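Filed under: Talks / Hardware / Grippers

Speaker notes: Comparing two grippers on the same arm

Wednesday session, second slot. Speaker: Zachary Carrier. Notes are for me, but they go up with the slides, so I have tidied the worst of them.

Before starting

Check the clicker works from the far side of the stage. Laptop on mains. Load the video for slide 9 in advance, it stalls if played cold. Water.

Slide 1. Title

Say who I am and what I do. I look after the test bench at Camix. We buy arms and grippers from other people and put them in packing cells. I don't design grippers and I have no share in any of the ones I mention.

The talk is one comparison, done over November, on one arm. I will give the numbers as they came off the bench and then say what I would do differently.

Slide 2. What we wanted to know

We had a Gosselin arm in the cell already and were happy with it. The old gripper was worn out. Two candidates were left after the paper round: the Vustska two-finger, with shaped pads, and the Sodorlow parallel, with flat jaws. Both fit the flange with an adapter plate. Both take the same supply.

The question was which one drops fewer parts in our mix. Price came second. Cycle time came third, as the arm is the slow part in this cell.

Slide 3. The part mix

100 different items, taken from the customer's own returns bin. Small boxes, tubes, blister packs, a few soft bags. I threw out anything with a sharp edge and anything that leaked. If someone asks, the full list is in the handout.

Mention that returns are harder than new stock. Boxes are crushed at the corners and the tubes have been squeezed. A gripper that does well on new stock may do badly here, and the reverse.

Slide 4. How a pick was scored

Read this one out slowly, people always ask about it later.

A pick counts as good if the part leaves the tray, travels to the far bin and is released inside it. A part that slips in the jaws but still gets there is good. A part that lands outside the bin is a drop. A pick where the jaws close on nothing is a miss, and is counted apart from the drops.

The scoring was done from the wrist camera and the bin scale together. Where they disagreed I watched the recording and decided. That is a weak point, see slide 11.

Slide 5. The Vustska from the wrist camera

Give them a few seconds to look before talking.

The jaws are wide open with nothing between them. Point out the rounded pads at the ends of the fingers, with the flat faces turned towards each other. On the right finger you can see the seam where the collar sits behind the pad, with a tiny screw just below. Lower down the same finger there is a round hole right through the side.

Say that the camera view matters as much as the jaws. Both pads need to stay in view if we are going to judge a grip from it. Here they do, with a pale background behind them, and dark on pale is easy for the software to pick out.

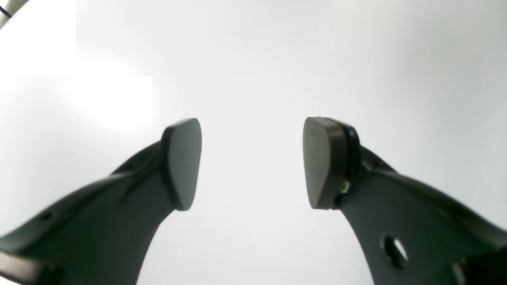

Slide 6. Setting up

Same arm, same camera, same lighting, same tray. The adapter plates differ by 28 millimetres in height, so the tool centre point was measured again for each gripper. We did this twice for the Sodorlow after I typed in the wrong sign the first time. The runs made with the bad value were thrown away and are not in the results.

Closing force was set by the maker's guide for mixed goods, then left alone. I know you can get more out of either one by tuning for each part. Our operators will not do that, so we didn't.

Slide 7. The runs

1199 picks for each gripper. It was meant to be 1200. One pick was lost on the Vustska side when the controller logged a fault and skipped on, so I cut the last pick from the other side to match.

Order of parts was shuffled, and the same shuffled order was used for both.

Slide 8. Results

Show the table, let them read it, then say the two lines out loud.

Vustska: 41 drops, 19 misses.
Sodorlow: 66 drops, 12 misses.

The Vustska dropped less. It also missed more. Most of its misses were on thin blister packs lying flat, where the rounded pad touches the tray before it gets under the edge. The flat jaws got under more of them.

Most of the Sodorlow drops were tubes. They rolled out during the turn towards the bin.

Slide 9. Video

Play the tube clip first, then the blister clip. No sound on either. Don't talk over the tube clip, the slip is quick.

Slide 10. Cost and upkeep

The Sodorlow jaws are cheaper to replace, at 289 euros a pair against rather more for the Vustska pads. Check the current price list before saying a figure for the second one.

Changing the pads took me ten minutes on the Vustska and four on the Sodorlow. I dropped one of the small screws into the cell and had to stop the line to find it. Put a cloth down first.

Slide 11. What I would change

Second person on the disputed picks, with the gripper hidden from them if possible. I knew which one was fitted every time.

More soft bags. There were too few to say anything.

Run each gripper in two halves, swapping between, so that wear on the tray is shared.

Slide 12. What we chose

The Vustska, for this customer. Their returns are heavy on tubes. For a customer with mostly flat packs I would test again and would expect a closer result.

Likely questions

Why not suction? Crushed boxes and bags leak air. We tried it in an earlier cell and took it out.

Could the camera view be used to stop a bad lift? Yes, we are working on it. Nothing to show yet.

Will the recordings be shared? The customer has to agree first.

If there is time left, go back to slide 8.

Last updated: November

Contact the talks team | © Camix | Back to top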